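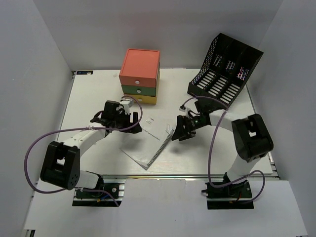 A **drawer** is an open-topped box that slides in and out of a piece of furniture, and it is one of the cleverest simple ideas in the home. A chest with a lid makes you lift out everything on top to reach what lies beneath. A drawer brings the whole layer out to you - even the bits at the back!

## Origins

Boxes that slide into a frame are very old, and small ones were made in the ancient world for gaming pieces and trinkets. In Europe the drawer became common much later. Chest makers began adding one or two below the main space, and by the late seventeenth century the full chest of drawers was a familiar sight in better-off houses.

## Construction

Most drawers have a front, two sides, a back and a bottom. The front takes the strain each time it is pulled, so good makers have long joined it to the sides with dovetails, wedge-shaped fingers that lock together beautifully and hold even when the glue has failed. Older drawers run on plain wooden strips, and a rub of candle wax still works wonders on a stiff one. Metal runners with rollers or ball bearings came into wide use in the twentieth century.

A drawer that is wide and shallow tends to twist and jam as it moves, a fault known as racking. Long sides and a close fit help a great deal.
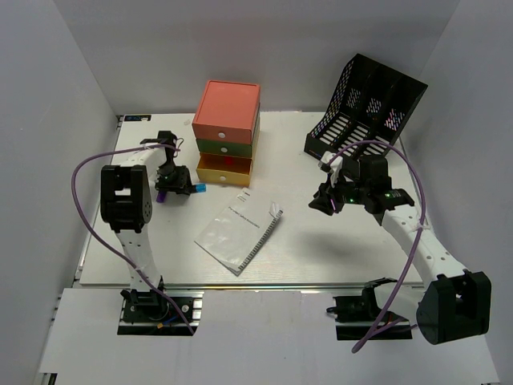 ## Knobs and handles

A single knob in the middle suits a narrow drawer, while wide ones often have two. Drop handles, cup pulls and cut-out finger holes are also common. Some modern drawers have no handle at all and open with a push.

## Special forms

The apothecary cabinet is a splendid sight, with rows of little drawers for herbs and powders, each with its own label. Library card catalogues used long, narrow drawers with a rod through the cards to keep them in order. Map chests go the other way - very wide, very shallow and wonderfully heavy.

## See also

- Chest of drawers
- Dovetail joint
- Writing desk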